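Workplace Wellbeing Practice – Unit 4 handout
Job demands, recovery and the structured workload interview

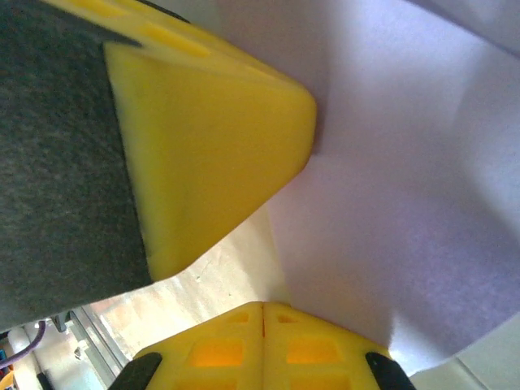 Fig. 4.1 Yellow plastic gripper finger and a sheet of white paper.

Unit tutor: Loredana Sartori. Read sections 4.1 to 4.3 before the seminar. Section 4.5 is the basis of the written task.

4.1 Terms used in this unit

Demand: any part of a job that calls for sustained effort, whether physical, mental or emotional. A demand is not harmful in itself. The same demand may be tolerable in one post and damaging in another, depending on control, support and the time left for recovery.

Control: how far the worker can decide the order, pace and method of tasks. Control over breaks is recorded separately from control over method. The two are often confused in client reports.

Recovery: the return of effort-related systems to their resting level after work. It is divided into internal recovery (short pauses in the working day) and external recovery (evenings, rest days, leave).

Strain: the short-term response to demand. Fatigue, irritability and poor concentration are typical. Strain that has cleared by the start of the next shift is entered as "resolved". Strain still present is entered as "carried over".

4.2 Why the interview comes before the questionnaire

Many providers send out a questionnaire first and interview only those with high scores. In this course the order is reversed. A questionnaire item such as "I have enough time to do my work" is read differently by a warehouse picker, a payroll clerk and a team manager, and the practitioner needs to know which reading applies before any scores are compared.

The interview is limited to 30 minutes. It covers the last full working week only. Questions about general mood, home life or medical history are outside its scope. If the worker raises them, note the topic in one line, give the referral sheet and return to the schedule.

4.3 Interview schedule

Opening. State the purpose, who will see the notes and how long they are kept. Ask for consent and record the answer in the worker's own words.

Part A, demands. Ask the worker to describe one ordinary day from start to finish. Mark each task as P (physical), M (mental) or E (emotional). A task may carry more than one letter.

Part B, control. Go back through the list and ask, for each task, who decides when it is done and who decides how.

Part C, recovery. Record every pause longer than five minutes, where it was taken and whether it was interrupted. Then ask what time work-related thoughts stopped in the evening. "They didn't" is a valid answer and is written down as given.

Part D, strain. Use the four prompt cards in order. Do not suggest symptoms that are not on the cards.

Closing. Read back the main points and correct them with the worker present.

4.4 Case material: Paluvmont

Paluvmont is a distribution firm with 442 employees on two sites. Plurora was asked to review workload after a rise in short absences. Manuela Bassi led the interviews and Osvaldo Parisi prepared the coding sheet. In all, 196 workers took part.

Three points from the review are used in the seminar.

(a) Demand levels at the two sites were close, but carried-over strain was clearly higher at the Wundholm site. The difference followed the break rota. At Wundholm, breaks were moved at short notice when deliveries ran late.

(b) Supervisors reported high control over method and almost none over timing. The first version of the coding sheet merged the two and the pattern was lost – see the definition of control in 4.1.

(c) The firm had already paid for a relaxation course. Attendance was low on the late shift, which ended after the last session had begun.

The recommendation was a fixed break window with a named person authorised to change it. A follow-up was set for April. The interviews were repeated with the same schedule and a smaller group. Results are handed out in Unit 6 and should not be assumed here.

4.5 Written task

Using the Paluvmont material, write a recommendation note of no more than 550 words addressed to a site manager. The note should name one demand, one limit on control and one change to recovery time. Refer to the evidence for each. General advice on diet, sleep or exercise will not be marked.

Notes that identify a worker by job title and shift together will be returned unmarked.

4.6 Reading

Pace, L., Recovery Within the Working Day, chapters 2 and 5.
Parisi, A., Coding Interview Notes: A Short Manual, section on double-marked tasks.
Melis course reader, pages for Unit 4. The prompt cards are printed at the back.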